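Skarnby Press to Publish Debut Horror Novel "Wovholm"

February 2021

Skarnby Press will publish "Wovholm," the first novel by Flor Grajales, in September. The book runs 407 pages and will be sold in paperback and e-book.

The story follows a land surveyor sent to a drowned village after its reservoir is drained. She finds 34 houses still standing and a light on in one of them.

Grajales wrote the book over eight years. It was edited by Octavio Inga, who also runs the press's Ccori line of short fiction.

Advance copies are open to reviewers and book bloggers. There are 50 in print, and requests should name the outlet and a mailing address.
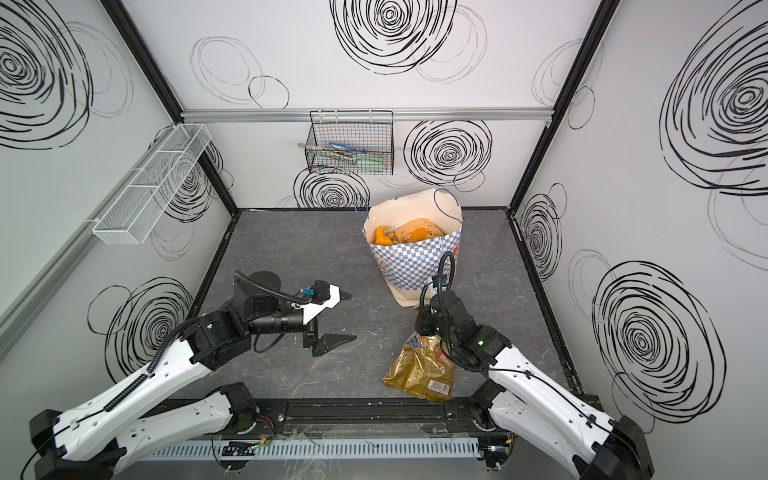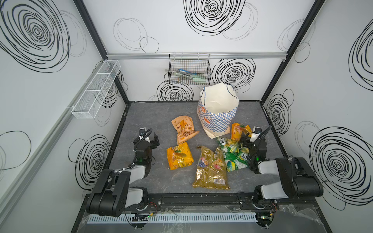 Wondimu Assefa read the manuscript last year and said the reservoir chapters were the strongest part, though he "would have taken a shorter ending."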